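Thursday, July 29, 2021
Workshop notebook, founders' program, Emley room

Mentor matching, second try. The first try paired Adi Halim with a man who kept calling her business a charity, so the bar was low.

Changed the form. Old one had 40 questions and people gave up at the page on "your leadership journey." New one has seven, and the last is just "what are you stuck on?" Answers got shorter and far more useful. Tomás Mulligan wrote "invoices." Matched him with Daithí Dolan, who has been owed money by everyone in the county at one time or another. They talked straight through the break and had to be fetched.

Peadar Daly still wants a personality score in the matching. I said we would look at it in November. He wrote that down, which I had not planned on.

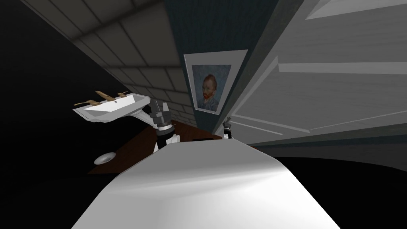
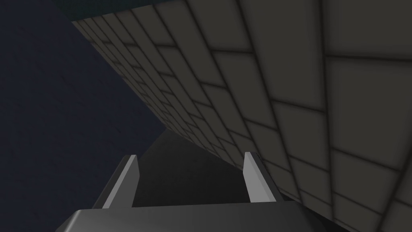
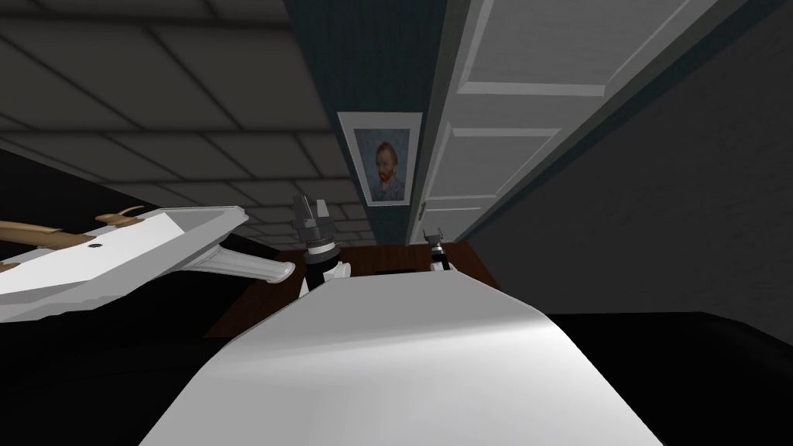

Renders: Flikurham

Afternoon was co-founder search. Diarmuid Hegarty ran the Jurkari exercise - two strangers, one made-up budget of $474, agree on how to spend it before the kettle boils. Three pairs managed. One pair spent the lot on a logo and seemed very happy together, so maybe that counts as a match.

Note on recruiting: every ad the group drafted asked for a "passionate self-starter." Had them cross that out and write what the person would do on a normal Tuesday. Long silence. Two of them found they didn't have a job to fill yet, only a wish for company. Fair enough, but you can't put it on payroll.

To do:
- ask Mac Suibhne if their coaches will do evenings
- cut Diarmuid's intro talk to 20 minutes (he thinks it is 20 minutes now)
- check in with Adi after her first call with the new mentor
- new marker pens, the green one is dead again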